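Handheld gripper demonstration
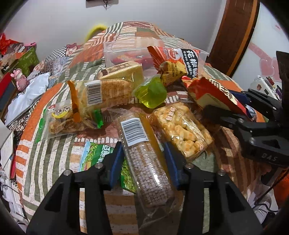
A handheld gripper closed on a clear package of round crackers, with other packaged snacks on a patchwork quilt.

Handheld gripper demonstration is a method of gathering training examples for robot manipulation policies in which a person carries out a task using a gripper held in the hand. The gripper has fingers comparable to those fitted to the target arm, and a camera mounted on the device records the workspace from a viewpoint close to the one the arm's wrist camera will have. No arm is present during recording. The method is distinguished from teleoperation, in which the operator drives a robot remotely, and from kinesthetic teaching, in which the arm is moved by hand.

Recorded data

A single demonstration, usually called an episode, consists of a video stream, the estimated pose of the gripper over time and the opening width of the fingers. Pose is commonly recovered from the video together with inertial measurements. Where two grippers are used, one in each hand, the streams must share a clock, and the position of each gripper relative to the other is computed for every time step. Errors in synchronization appear in the trained policy as one hand leading or lagging the other during transfers.

Episodes are trimmed at both ends to remove idle motion. Those in which tracking is lost are generally discarded, although some groups retain the segments before the loss.

Objects and settings

Packaged food is a frequent choice of object. Film wrappers reflect light and deform under the fingers, boxes tend to slide or tip, and rigid cups present curved surfaces. Printed labels differ in language and colour, which reduces the chance that a policy will depend on a particular design. Soft surfaces such as beds and quilts are recorded as well as tables, as the height of an object on a yielding surface changes when its neighbours are moved. Patterned fabric also supplies visual features for pose tracking, where a plain white sheet may not.

Compliant pads are often fixed to the inner faces of the fingers to spread the load on fragile contents. Pad material and colour are normally kept constant across a data set, and the same pads are fitted to the robot at deployment.

The Drornance collection

The Drornance collection was assembled by the Prostwood laboratory in furnished homes. It contains 2000 episodes of two-handed sorting and packing, recorded in 47 rooms. Of these, 344 episodes were set aside for evaluation, with the division made by room so that no background is shared between the training and evaluation portions. Annotation was carried out at Eide using a labelling program named Drovudwood, which marks the moments of contact and release from the finger width signal and presents them to an annotator for correction.

Limitations

A human wrist can reach orientations that many arms cannot, and a portion of any collection may be infeasible on the target robot. Kinematic filtering removes such episodes but biases the remainder toward simple approaches. Contact force is not measured by most devices and can be inferred only indirectly from finger width. Operators also vary in speed, and recordings are commonly resampled before training.

See also

Imitation learning
Teleoperation
Parallel-jaw gripper
Visual-inertial odometry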